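Cable nest on carpet, where do you even start

Home office & workshop > Tidying and storage
Page 1 of 1

gutter_moss
27/10/2023
OK so need opinions before I lose another evening to this. Spare room, beige carpet, one corner has become the place where all cords go. Black on black on black. Cant tell which end goes to what. I pull one and three others come with it.
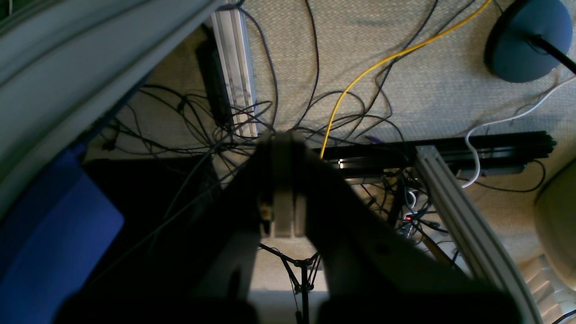 Want it up off the floor by the time my sister in law comes to stay, she needs to be able to walk to the window without dying. Budget is 80 dollars, could go a little over. No drilling in the walls, we rent. Carpet stays.

What I've tried: velcro straps (ran out), a shoebox with slots cut in it (ha), shoving it all under the desk with my foot.

Do I unplug everything and start clean or pick at it from the outside?

- Jaanus

pinwheel_44
Unplug everything. Only way. Done this in two offices and one church basement. Label both ends FIRST, masking tape and a sharpie, then pull plugs, then lay each cord out straight on the carpet, then decide.

Anything you cant name after ten minutes goes in a bag. Bag goes in the closet. If you havent opened it by April out it goes.

CruickshankM
Disagree, sorry pinwheel. Labeling both ends is only possible if you can find both ends!! In a knot like that you can't. I'd go one cord at a time from the plug side, follow it with your fingers, never tug. Start with the one that isn't black. You've got a bright yellow one in there, so that's your freebie, five minutes and it's out and you feel like you did something.

Then do the strips. Move the strips last and you'll be redoing the whole thing.

Marion

pinwheel_44
You can find both ends if you unplug it, thats the point

CruickshankM
You can find A end

garba_e
both of you calm down lol

Jaanus those aluminum rails, are they staying? bc if they're staying you already own your cable tray. Velcro every foot or so along the side, or the clips that push in the slot. I bought a bag of the Clenton ones, fit fine on mine, measure your slot first tho. Cheap. Leaves you money for a decent strip.

Also get the long gray strip off the carpet. Not a safety lecture, just that carpet fuzz gets in the sockets and its gross.

gutter_moss
Rails are staying yes. Didnt think of clips in the slot, thats good. Would they hold a fat cord tho or only the thin stuff?

garba_e
thin stuff, two or three to a clip. fat ones get velcro

norddahl_th
Jumping in bc I just did my own. Mine was 1,882 photos of "before" on my phone and zero of after, that's the kind of person I am. Anyway.

Do not buy a cord box. The ones with the lid and the little holes in the ends. I've had two, a Custeo and some no-name one, and you end up with the same knot, only now it's in a box and you can't see it. Adapters never fit side by side. The Custeo was fine looking I'll give it that.

What worked: hooks under the desk and SHORTER CORDS. Most of the mess is extra length. A six foot cord going eighteen inches has four and a half feet of itself to put somewhere. Swapped out the worst of mine and the pile was half gone.

Þórey

pinwheel_44
Cord box is fine if you label first.

norddahl_th
You would say that

CruickshankM
Agree on short cords. Spendy if you do them all. Do the five worst. And coil the rest in a flat loop, over-under, not round your elbow, elbow coils put a twist in them and they spring right back into spaghetti.

gutter_moss
Update of sorts. Started last night, did it Marions way first then gave up halfway and did it pinwheels way. So you're both right or both wrong.
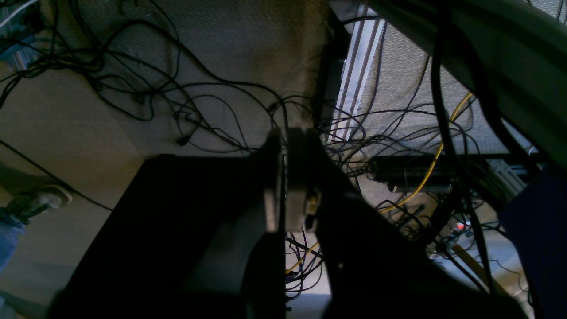
Ordered short cords, six of them, and a bag of clips, total was under budget. Slot on my rail is narrower than I thought so measure, garba was right. What's bugging me now is height. Everything thats on the floor I can deal with but some of it starts up high and drops down, like that thick black one coming down in front of the green panel, and I dont know whether to run it down the rail or leave it hanging straight. If it hangs the vacuum gets it. If I tie it to the rail it has to go sideways first and it looks dumb. Also I want nothing lying in front of the power switch on anything.

garba_e
tie it. sideways looks dumb for one day then you stop seeing it. leave slack at the top, a loop the size of your hand, so nothing yanks when you move the desk

Chiamaka_I
Reading this thread with my own pile staring at me from across the room.

One thing not said yet, put the loose ones on one side and the live ones on the other before you clip ANYTHING. I clipped a dead printer cord to my desk leg, beautifully, every six inches. Printer went to the dump two years ago. Took me an hour to undo.

Also different color velcro. Everything you own is black so use red or white straps for the stuff you unplug a lot. Piątek does a mixed roll, I got mine at the hardware place by the bus station, dont know if they still carry it.

pinwheel_44
Colored velcro = labels. Just saying.

CruickshankM
It's not labels, it's velcro.

norddahl_th
Does anyone have a vacuum setting opinion bc beige carpet under a cord pile, when you lift it theres a whole layer of stuff. I had to go over mine four times. Textured pile holds on to it. Stiff brush first, then vacuum, other direction.

gutter_moss
Yes, found that out. Also found a guitar pick and the key to something.

Plan is: dead ones out, strips up on the rail, clips, then short cords when they come. Tying the thick one like garba said. Not buying a box. Will try the white velcro.

Anyone used the Undach under desk trays? The mesh ones. They say 220 pounds on the package wich seems insane for a cord tray, who is hanging from it

garba_e
had one. mesh is ok, the clamps slip if your desktop is thin. check how thick yours is

Chiamaka_I
Mine's been up a year no slipping, desktop is thick tho. Get the long one, the short one fits one strip and then you're mad

pinwheel_44
label the tray

gutter_moss
Measuring the desk tonight, will post back when the cords get here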